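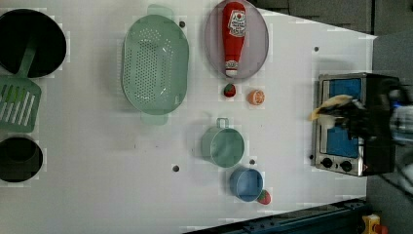 ラドカ・ヴィムレル
木曜文具店ブログ おもちゃレビュー担当

ままごと道具セット「Bite」を使ってみました

ままごとの道具は、どれも同じに見えるかもしれません。私も子どもができる前は、そう思っていました。しかし毎日床から拾って箱に戻していると、違いがだんだん分かってきます。握りやすいもの、片づけやすいもの、いつも最後まで遊ばれないもの。今回はZedamellの「Bite」という64点のセットについて書きます。Andmontという小さな通販の店で買いました。娘は4歳です。

最初に、日本語は私の母語ではありませんので、表現が少し固いところがあると思います。お許しください。

箱を開けて、まず色が気に入りました。ままごとのセットには、赤と黄色がとても強くて、部屋に置くと目が疲れるものがあります。Biteは、水切りボウルが薄い緑、お皿が薄い紫で、落ち着いています。その横に赤いケチャップの容器やいちごを置くと、食べ物のほうがはっきり見えます。白いテーブルに並べると特にきれいで、娘も「お店みたい」と言いました。

道具の中で一番よくできていると思うのは、水切りボウルです。楕円形で、小さい穴がたくさんあり、両方の端に平らな持ち手が付いています。子どもは両手で持つことができますし、大人が片づけるときも端をつまめば済みます。娘はおはじきを入れて「お米を洗う」と言っています。穴が小さいので、おはじきは落ちません。

緑色のフライ返しは、先の部分に細長い穴が並んでいて、形は本物にかなり近いです。柄は細いです。私の手には少し頼りなく感じますが、娘にはちょうどよいようです。ただ、先が広いので、小さいほうの鍋の中では動かしにくいです。大きい鍋と一緒に使うほうがよいと思います。

黒い鍋は、正直に申しますと、おもちゃとしては地味です。けれども、中が暗い色なので、オレンジやいちごを入れると色がよく見えます。派手な鍋よりも料理をしている気持ちになるらしく、娘は必ず鍋から遊び始めます。

計量カップは緑のものを「スープの人」、青い小さなカップを「お茶の人」と呼んでいます。なぜ「人」なのか、聞いても教えてくれません。緑のカップには短い持ち手があり、子どもの指でもしっかりつかめます。目盛りのことを気にする方がいるかもしれませんが、うちではまだ数字を読まないので、評価しませんでした。

食べ物については、意見が二つあります。オレンジは切った面に房の線が入っていて、とても良いです。娘はこの面を必ず上にして置きます。いちごは緑のへたが付いていて、かわいいのですが、小さいです。ソファの下に入ると、なかなか見つかりません。下の子がいる家では、対象年齢を必ず確認して、別の袋に分けておくほうが安心だと思います。

ケチャップの容器は、白いラベルと白いふたの付いた、台所でよく見る形です。娘はお皿の上に寝かせて置くのが好きで、私が立てて直しても、すぐに戻されます。「ケチャップは寝ています」とのことです。中身はもちろん出ませんが、うちでは一番取り合いになる道具です。いとこが遊びに来る日は、隠しておくことがあります。

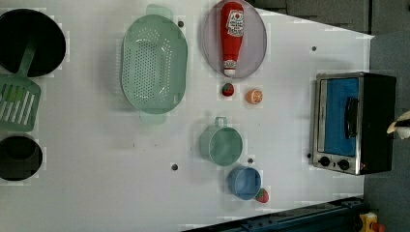

Jokdale、10月19日

遊び始めてしばらく経ちましたので、続きを書きます。

一緒に使っているオーブンについて、読者の方から質問をいただきました。外側は金属の色で、下に黒いつまみが二つあり、扉から青い内側が見える小さなものです。ままごと用としては見た目が立派で、テーブルの端に置くだけで、そこが台所になります。鍋や水切りボウルは反対側に集めて、真ん中を少し空けておくと、子どもが「切る場所」や「盛りつける場所」を自分で決めるようになりました。大きいお皿はオーブンに入れる遊びには向きません。小さい食べ物だけを入れるのが良いと思います。

並べ方も少し変わりました。前は全部の道具を一度に出していましたが、今は娘が選んだものだけをテーブルに出します。残りは布の袋に入れて、棚の上です。出す数を減らしたら、遊ぶ時間がかえって長くなりました。これはBiteに限らないことかもしれません。

片づけには、まだ不満があります。持ち手のあるものが多く、特に水切りボウルは鍋の中に重ねることができません。付いてきた紙の箱は、7日でふたの角が破れました。道具は丈夫なのに、箱がこのように弱いのは残念です。Zedamellには、箱の値段が少し高くなってもよいので、長く使えるものを付けてほしいです。私は今、浅いかごに全部を平らに入れています。場所は取りますが、娘が自分で探せます。

説明書についても一言書きます。とても短くて、道具の名前の一覧がほとんどです。遊び方の例がないのは良いと思いますが、手入れの方法は書いてほしかったです。私は柔らかい布で拭いて、それから乾いた布でもう一度拭いています。オーブンは外側だけを拭きます。

値段は、安くはありません。同じくらいの数のセットで、もっと安いものは他にもあります。Andmontは30日以内なら返品を受け付けていますので、迷っている方は早めに開けて、お子さんに触らせてみてください。私は返品しませんでした。

良かった点
・色が落ち着いていて、部屋に出したままでも気にならない
・水切りボウルの形と持ち手
・オレンジの断面

気になった点
・いちごが小さく、なくしやすい
・フライ返しが小さい鍋に合わない
・箱が弱い

一月になったら、娘の誕生日に木の包丁とまな板を足すつもりです。Biteの道具と大きさが合うかどうか、そのときにまた書きます。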